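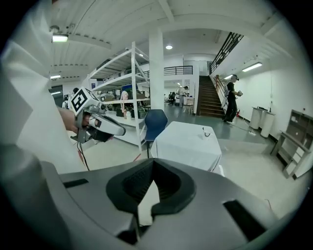 Reorganizing the Ground Floor of a Shared Workroom

Chepkoech Temba and Ecaterina Văduva
Term project, Interior Planning II
May 11, 2018

1. Background

The Zedlow building has one large room on the ground floor, with a staircase to an upper balcony. Several groups use it during the day. Before February the furniture had no fixed places. Tables were pulled out when someone needed one and were left wherever the work ended, and the shelving had been moved twice in one term. We were asked to study how the room is used and to propose a layout that the users could keep up without extra work.

The project covers only the ground floor. We did not look at the rooms off the balcony, and we did not have a budget for new lighting or for any change to the stairs.

2. What was there

The room has a white ceiling with a mix of fluorescent tubes and a round light near the center. A thick square column, painted white, stands out in the floor and goes up to the ceiling. The brown wooden staircase starts on the right side as you face the back of the room and climbs toward the rear. The upper level has a metal railing.

The column and the stairs decide most of the layout. Any large piece of furniture has to go on one side of the column or the other, and the floor at the base of the stairs has to stay open. In the old arrangement, boxes were often left at the foot of the stairs, and people coming down had to step around them.

3. Method

We visited the room for 18 sessions and marked on a floor plan where people walked and where they stopped. We wrote down 532 separate trips across the room. A trip meant a person going from one place to another and staying there long enough to do something. People who only passed through were recorded on a separate sheet.

We also handed out a short form with four questions. The form asked what people looked for most often, where they expected to find it, what got in their way, and what they would leave alone. The last question gave us the most useful replies. Several people wrote that they wanted the desk to stay at the back, and we had been planning to move it.

4. Findings

Of the 532 trips, 300 passed the foot of the stairs. This was a higher share than either of us had expected. Part of it is people going up, but many were walking between the desk at the back and the work tables, and the path beside the stairs is the shortest one.

The shelving was the second busiest place. People went there for small items and then needed somewhere to put them down. With no table nearby, they used a chair or the floor.

Waste was a smaller problem but came up often on the forms. The old bins stood behind the column, and people working near the right wall did not see them.

5. The new layout

The tall white metal shelving unit now stands on the left side of the room. Its shelves are slanted, so small things are easy to see but round things can roll. We kept it and did not order a new one. It holds an assortment of items, and we did not try to sort them by owner. Ecaterina tried a labeling scheme for two weeks, but the contents changed too quickly and the labels were taken off again.

A table with a white cloth was placed just to the right of the shelving, with a navy blue plastic chair beside it and the column behind the chair. The table is for items that have been taken down and are in use. The cloth was a request from the users, who found that small parts and bits of wire were hard to find on the old bare top.

The white desk stayed at the back, as the forms asked. There is a dark office chair on the far floor, and we left its position free. It gets rolled to wherever it is needed, and marking a place for it seemed pointless.

Two white cylindrical bins stand along the right wall. A low gray wooden cabinet with open shelves is on the same side. We chose a low piece there so that it would not make the way past the stairs feel narrow. The cabinet came from Trasden, a secondhand office supplier, and needed one new screw.

6. Problems

The first plan put the cloth-covered table on the other side of the column, nearer the stairs. It looked better on paper - the walk from the desk was shorter - but chairs ended up in the path within a day. Chepkoech redrew the plan and we moved the table the same week.

We also measured one section of wall incorrectly. The gap we had written down as 668 mm included the baseboard, and the cabinet we first borrowed from Mwakalinga Furniture did not fit. It was returned without charge.

Cables are not solved. People bring equipment with its own leads, and the outlets are where they are. We looked at floor covers from Cundow but left them out of the proposal, as they would have to cross the walking path.

7. Further work

The second count of trips is not finished. We have the forms for it and the same floor plan, and the sessions should be held at the same hours as the first set so the two can be compared. The shelf contents should also be checked again at the end of the term, and anything unclaimed can go to the storage closet upstairs.

The floor plans, both versions, are in the project folder along with the blank form. The tally sheets are on paper and are kept with Ecaterina's notes.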